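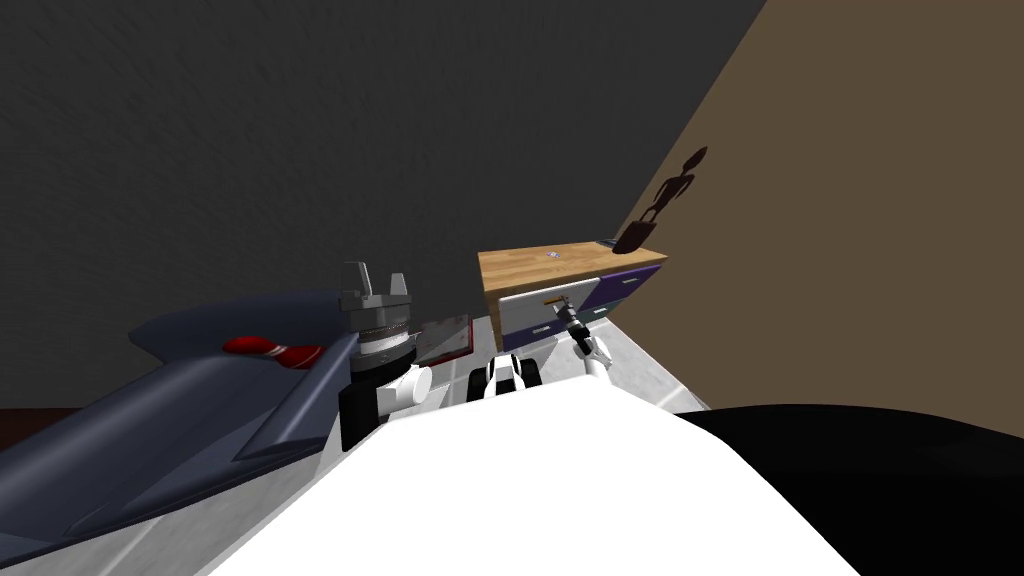
June, 7.40 am

Third batch of the rye starter trial and it is finally behaving! I came in early to catch the jars before the room warmed up, and the Culummont flour has doubled overnight at 21 degrees. The Beddoe one is sulking again, up by a third at most, with a grey skin on it and a smell like nail varnish. I stirred the skin in and fed it anyway — Lizelle thinks it just wants more water than the others and I'm inclined to believe her, as the bran in that bag is very coarse.

Feeds this morning, all at 1:2:2 by weight. Jar A Culummont, jar B Beddoe, jar C half and half. Jar D is the wheat control, which I nearly forgot (it was behind the malt tins). Water from the filter jug, left out since last night.

Worked out the big dough for the afternoon while the kettle was on. Flour 1,545 g, water 1,247 g, which makes it just under 81 per cent. Joar says that's too wet for tins. We'll see! He said the same about the spelt and then took two loaves home.
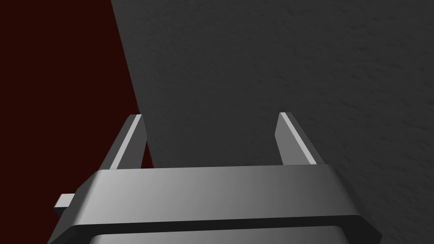 11.15. Jar A domed and full of tiny bubbles right down the side of the glass. Jar C close behind. B has moved! Only a finger's width, but it smells of yoghurt now and the varnish has nearly gone. Gave it an extra 15 g of water and put it back on the shelf by the boiler. Siriporn wants to try it with a spoonful of the old potato water, so I've set aside 50 g in a cup with her initials on it. Please leave it alone.

Salt went in at 31 g after a half-hour rest. I've been putting it in too early all spring, I'm sure of it, because the dough came together so much more quickly this time. Lovely stretchy stuff on the third fold, almost no tearing. With the starter and salt the whole lot came to 3,228 g on the scale, less whatever is stuck to my elbows.

2.30 pm. Divided into 6. Four in tins, two in baskets dusted with rice flour. The tins are the old Porkamwood set Reinaldo found, narrower than ours and a bit taller, so I expect a closer crumb at the bottom. Note for next time: grease the corners properly.

4.50 pm. First two out. Deep brown, good height, one has split along the side where I was timid with the blade. Crust sang for ages on the rack and Bheki came through to listen. Not cutting until tomorrow, however much people ask.

To do: order more Culummont (one bag left), ask Veris whether the new oven probe can be set to read in steps of half a degree, try jar B at 1:3:3 overnight, and find the good lame, last seen by the sink.

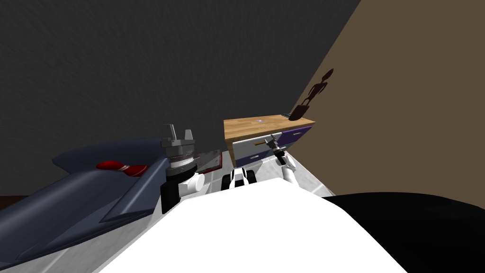
Back corner, June, during the third batch.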